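Why I went back to a phone with a wire

In February I moved to the upper floor of an old house in Rebane, and the apartment had a telephone socket in the wall next to the kitchen door. The previous tenants had painted over it. I scratched the paint away with a small knife one evening, mostly from curiosity, and two weeks later I had a landline number for the first time since I was a student.

My friends find this strange. I have a mobile phone like everybody, it works well in the apartment, and the landline costs me 20 a month for something they say I already have. I promised several of them that I would write down my reasons, so I am doing it, and I will also write about the parts that annoyed me.

First the background. I grew up in a home where the telephone stood in the hallway on a low shelf. There was no chair. My mother believed that if there was a chair, we would talk too long and the bill would come like a punishment. So we talked standing, or sitting on the floor with our backs against the coats. I remember the smell of the winter coats better than most of the conversations. When the phone rang, it rang for the house. You did not know who it was or whom they wanted, and the person who picked up had to be polite to everyone, even to the aunt who always asked about school grades.

Then I had mobile phones for many years and I did not think about it at all. The change came slowly. I noticed that I was no longer talking with people. I was writing to them, in small pieces, while doing something else. My oldest friend from Furer and I exchanged messages every day, and still I did not know that her father had been ill the whole autumn. She told me later that there was never a good place between the messages to say it. I was ashamed when I heard this. I had sent her, in the same months, a very large number of pictures of bread.

After that I tried to call more with the mobile. I kept to it for perhaps one month. The problem is that I walk when I talk on a mobile. I water the plants, I fold towels, I look in the refrigerator. And the sound comes and goes, and one of us says "are you there?" and the good sentence is lost. I am a person who needs a place for a thing. I have a place for keys and a place for scissors, and it seems I also need a place for talking.

So, the socket. I called the provider, a regional company named Tinance, and I waited in the queue for 40 minutes with one melody that repeated itself. The person who finally answered asked me two times if I was sure that I wanted voice only. She was friendly, but I could hear that she had to search for the correct form. The technician came the next week in the morning and replaced the old socket, which was corroded inside. He drilled one new hole and cleaned up after himself, I must say it, very nicely.

Choosing the telephone took me longer than I like to admit. I wanted one with a cord. In the shops there are mostly cordless ones, and a cordless phone would end in the refrigerator like the mobile. I looked at secondhand ones too, and there are beautiful old ones with a dial, but you must check if your line accepts the old kind of dialing. Mine does not. You can buy a small converter box, and I read a long discussion about these boxes, and after it I understood less than before. I bought a simple push-button model made by Stalero. It has a ringer with three levels and one of them is "off", and I think a telephone should not have that one, but I use it at night.
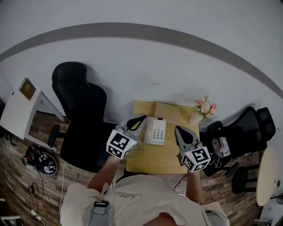
Does a corded phone still work when the electricity is out? It depends on what kind of line you have: the old copper lines carry their own power and keep working, but if your phone is plugged into an internet router, it goes silent together with the router unless you have a battery for it.

I asked Tinance about this in writing, and I recommend that you do the same, as the person on the phone and the person in the letter told me different things. In my house it is still copper up to the wall. They wrote that it will be changed at some time in the future and that I will be informed. I keep the letter in the kitchen drawer.

Now I want to tell how it is in daily life, after the first excitement.

The cord of my phone, when it is stretched, reaches from the wall to the window but not to the stove. This has decided many things. I cannot cook and talk. At first I was angry about it and I even looked at the price of a longer cord. Then I put an armchair by the window, and the question was closed. When I talk, I sit, and I look at the street, and my hands have nothing to do except play with the curls of the cord. I had forgotten that pleasure completely! You put a finger in the spiral and turn it, and your thoughts become slower.

The calls got longer but there are fewer of them. I was never good with numbers in my head, so I made a paper list, as my mother had, with the numbers written by hand in pencil. Making it was more work than I expected. I had to ask people for numbers that my mobile already knew, in the sense that I had to look at them and copy them, and while copying I asked myself if I would really call this person. Some of them I did not write down. One person I wrote down and called the same evening, after six years of silence, and we spoke until it was dark and I had not turned on the lamp.

I also began to know numbers by heart again. Now I know my sister's number and the number of the bakery. My own number ends with 212, and this was the only part I could remember for the first weeks, so when someone asked, I had to go and look at the paper on the wall.

There is the question of the ring. I had forgotten how loud a real ring is in an apartment, and how it does not explain itself. The small screen on my model shows the caller if you pay extra for the service, and I decided not to pay. So I pick up without knowing. Many people wrote to me that they could not stand this, that it would make them nervous all day. For me it was the opposite after a while, maybe because few people have the number. If it rings, in most cases it is somebody I love.

In most cases — but not in all. I must be fair and speak about the unwanted calls. They started in the second week. I had given the number to no company, and still they came: solar panels, an inquiry on my reading habits, a recorded voice that congratulated me. The number probably belonged to someone before me, and I inherited his or her sellers. What helped was to register the number in the do-not-call list, to say one short sentence ("Please remove this number") and to hang up without waiting. Hanging up, by the way, is much more satisfying with a real handset. But do not slam it. The little plastic hooks under it are weaker than your anger.

Another thing I did not expect is how guests behave with it. The children of my sister did not know how to hold it. The younger one pressed the buttons first with the handset down, and was waiting. The older one asked where the messages are. Then they called their father, who was in the next street, and they told him in very serious voices that they were calling him from the wall. Since then each visit begins with that call and he must always pretend to be surprised.

I do not want to say that everybody should do this. If you move often, or if you share a small room, a landline is a trouble and an expense. If your friends live in other countries, please look at the prices first; I made one long call abroad in the beginning and the bill made me sit down. For those calls I use the computer, with the camera switched off, in the same armchair.

A few practical things that people asked me by e-mail, so I do not need to answer one by one. You can usually keep an old landline number if you move inside the same area, but you have to ask before you cancel, and not after. The cable from the wall and the spiral cord are two different cords with different plugs, and I bought the wrong one and had to go back to the shop. If there is a humming in the line, unplug everything else first and try the phone alone in the main socket before you call the technician, or he will ask you to do exactly this. Clean the handset with a cloth that is only a little damp. And write the number of the phone on a piece of paper near the phone, for guests, and for yourself.

My friend from Furer calls now on most evenings, a little after seven, when her father has eaten. He is better. Sometimes he takes the handset from her and asks me what the weather is doing in Rebane, and I can look out of the window and tell him.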